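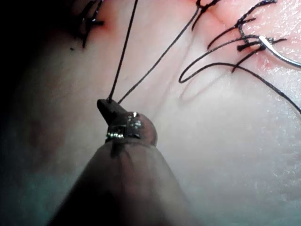 Black thread, held tight at the tip of the tool.

What Are Stitches? (And How Do They Work?)
by Ursina Reisinger

Ever had a cut that was too big for a band-aid? Then maybe you got stitches. Doctors call them sutures — say it SOO-churs. Same thing. It's sewing, only for skin.

Why sew skin?
Skin is great at fixing itself. Small cut, small job. But a long or deep cut has two edges that pull apart, and new skin has a hard time filling a wide gap. So somebody brings the edges together and ties them there. Then your body does the rest. Stitches don't heal you, they just hold still while you heal.

Does it hurt?
Mostly no. You get numbing medicine first. That part can sting. After that you might feel some tugging, like when someone brushes your hair.

One stitch, one knot
There's more than one way to sew a cut. In this one, every stitch gets its own knot. Thread goes in one side, comes out the other, gets tied, gets snipped. Then move over a bit and start agian. The ends that stick out are called tails.

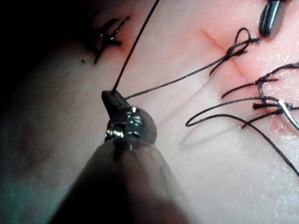
Why not one long thread with a knot at the end, like a hem on your pants? Doctors do that too sometimes. But with seperate knots, if one comes loose the others still hold. Good to know if you are the kind of kid who climbs stuff.

Words to know
Incision — a neat straight cut, made on purpose.
Suture — the stitch, and also the thread. Yes, both. Confusing.
Needle driver — a tool with small jaws for holding the needle. Fingers are too big and slippery.
Curved needle — bent like a letter C. It can dip into the skin and come back up with a turn of the wrist. A straight one would have to be bent or shoved. Ouch.
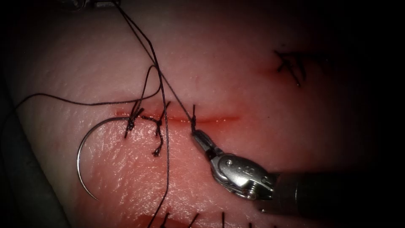
Practice, practice
Nobody starts on real people! Learners sew on a pad made to feel sort of like skin. You can even practice on a banana peel. My friend Rasha Semaan tied 39 knots on hers in one afternoon and then it was too mushy to eat.

Try it yourself (no needle!)
You need 2 shoelaces and a chair leg. Tie one lace around the leg with a plain knot. Pull. Slips, right? Now tie a second knot on top, going the other way. Pull again. Much better. That's a square knot. Do 15 of them, then try with the other lace and mittens on.

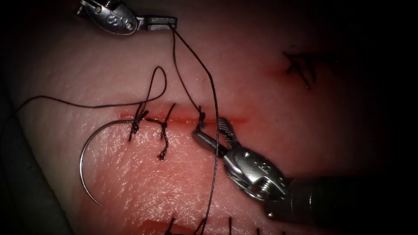
Three knots along the cut in a practice pad. The middle one has a twisty tail.

When do they come out?
Depends where the cut is. Some threads melt away by themselves. Others get snipped and pulled out by a nurse or doctor — quick tug, done. Don't pick at them. Really. And ask a grown-up if the spot gets red, puffy or sore.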